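4.2 What the student demonstrations cover

The Howlader course set each team one household chore, recorded by hand with a two-finger gripper. Team 7 chose tableware. Their report claims the recordings teach "general dish handling." We doubt it. The 1741 clips we received lean heavily on one table and one cloth, and a policy trained on them may learn the plaid as readily as the rim of a plate.
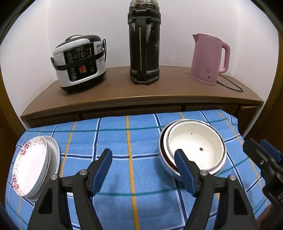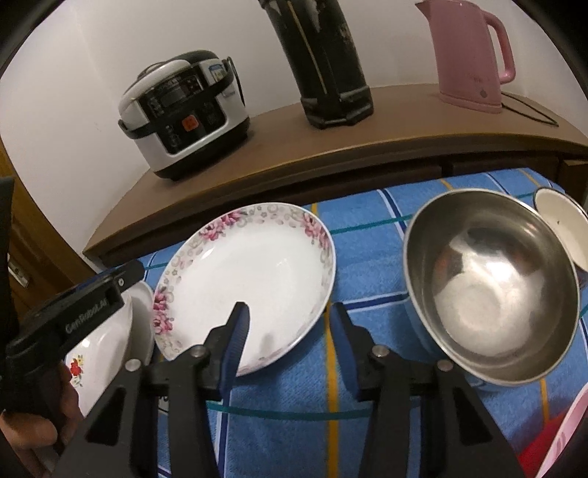
Figure 9. Tableware task, Team 7. Blue finger pads at the rim of a bowl (first) and of a flowered plate (second).

Contact at the rim was the team's stated strategy, and Wanigasekara, who graded the project, accepted it without asking for a comparison. Sikder's reanalysis is less kind. When he held out 19 clips recorded on a bare surface at Sutdale, predicted finger opening drifted well before contact – a warning sign, though the sample is small. The team blames lighting. That may be so, but no lighting log was kept, and the claim can't be checked now. We therefore report their success rate only for the original table and leave the word "general" out of Table 7.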